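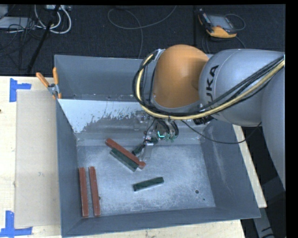
A gray metal bin on a tabletop, with an orange-jointed robot arm reaching over it.

Sesari adds a putter for people who blame the putter

August 9, 2021

Golfers who have run out of things to blame on the greens can breathe easy for another season. Sesari has announced the Clisto, a mallet putter with a head that weighs in at 455 grams, heavy enough that your wrists are supposed to give up and let your shoulders do the work.

The company has been teasing the club since June, mostly through close-up shots of its sole. The finished version comes in 3 lengths and with 4 neck styles, so choosing one may take longer than your average back nine. There is a single white line on top for aiming. Earlier Sesari mallets had so many lines, dots and arrows that standing over a short putt felt like parking at the airport, and the change is welcome.

The face insert is softer than last year's and gives a dull click at impact. Sesari calls the sound "reassuring." It will be less so on your third putt.

Grips come in two sizes, regular and a fat one called the Menzies, shaped a lot like a baguette. Players with a strong arc in the stroke should look at the slant neck; everyone else will probably buy whichever one the shop has in stock. A left-handed model is promised for later, a phrase left-handed golfers have heard before.

The Clisto got its first public outing at the Baserden demo day, where visitors could roll balls at all 18 holes of the practice course. Almost 18, anyway — the last green was closed for reseeding. Feedback was kind on the whole, though several testers asked if the headcover could be bought separately. It can't.

Shops should have the right-handed version by the end of the month. Sesari has yet to set a price, and going by its last putter, it's in no rush to say the number out loud.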